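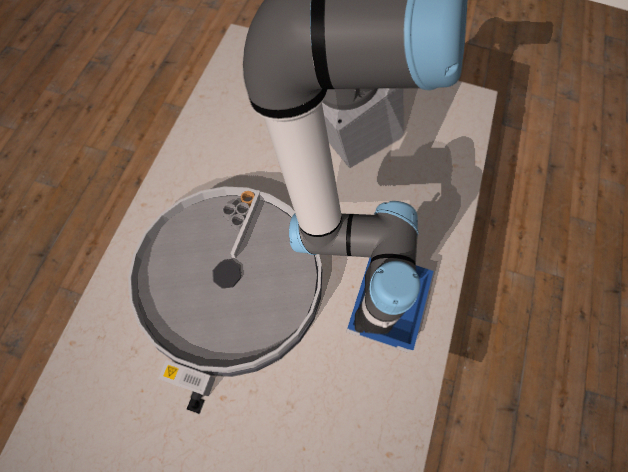 21 September 2018

Equipment planning, small parts cell

Leire wants the purchase list by the end of the month, so I spent most of today on it. Notes while they are fresh. Prices are in the shared sheet, not here, except where I need them to make sense of something.

The layout we are pricing is still the simple one: six-axis arm on a pedestal, rotary feeder on one side, blue bin on the other. Stepan has it running in the simulator and I used his model to check what we need to buy against what we already own.

Arm. Two quotes in, Clanis and Savchuk. Reach is fine on both for the feeder and the bin. Clanis includes the controller and the teach pendant, Savchuk lists the pendant separately and it is easy to miss on page 2 of the quote. Once you add it, the two come out close. Savchuk has the shorter lead time. Tamara has used the Clanis controller before and would sooner not learn a new one. I'm leaning Clanis but want the service terms in writing first. Asked for them this morning, no answer yet.

Pedestal. I had assumed we would buy one from the arm supplier. The Clanis one is 700 and the shop can probably weld something for less, but then we own the flatness problem and the bolt pattern. Zlata says she can get to it in two weeks if the drawing is clean. Put the bought one in the budget for now and take it out later if she makes a good one. Check the height either way. In the model the wrist still has to come straight down into the bin, and a shorter stand changes the elbow more than I expected.

Feeder. This is the item I know least about. The rotary tray with the center hub and the raised rail is from Plaren, and they only sell it with their own driver box. No loose trays. I asked whether the rail can be swapped for a different part size and they said yes but it is a separate order number, so that goes on its own line. Marichka thinks we should try a flat tray and a vision system instead and skip the feeder. I priced it quickly and the camera plus lens plus light is more than the feeder, before anyone writes any code. Not for this round. Will keep her notes for the next budget.

Also for the feeder: it needs its own power drop. The bench outlet strip is full. Ask facilities.

Gripper. Not decided, and it is holding up the total. The parts are small cylinders, mostly the gray ones, with the bronze ones coming in later. A two-finger electric gripper would handle both if the fingers are cut for the smaller diameter. Stepan wants to try vacuum, but the gray ones look open at the top in his model, and I don't see where the cup would seal. Told him to bring me a real part and we will test it by hand before spending money. Put a placeholder in the sheet, marked in yellow so it doesn't get approved by accident.

Bins. Skendwood, same blue ones as the stockroom. Order 60, we lose them to every other project. Cheap enough that it doesn't need a second quote.

Floor and guarding. Leire asked if we can skip the fence and run slow. Maybe, but that is a question for the safety review and I don't want to plan the budget on a yes. Fence panels and one gate switch are in. If the review lets us off we get the money back. The cell will go near the back wall, and the mat should cover the whole working area with enough left over to stand on. Measure again, the August numbers were from before the shelving moved.

Things I left out last time and have added now: spare wrist cable, shipping on the arm (it comes on a pallet, so a liftgate truck), one day of supplier training, anchors for the pedestal, e-stop box with a long enough lead. All together these came to around 2 percent of the total, less than I feared.

Still open:
- Clanis service terms (me)
- gripper test with real parts (Stepan)
- pedestal drawing to Zlata (me, Monday)
- feeder power drop (Tamara will ask)
- cycle time from the simulator with the feeder indexing included. The number we have now assumes a part is always waiting at the pick point, and I don't want that one going to Leire.

If the cycle time comes back bad, the cheapest fix is moving the bin closer to the feeder. There is space for it on the mat. Try that in the model before anybody asks for a faster arm.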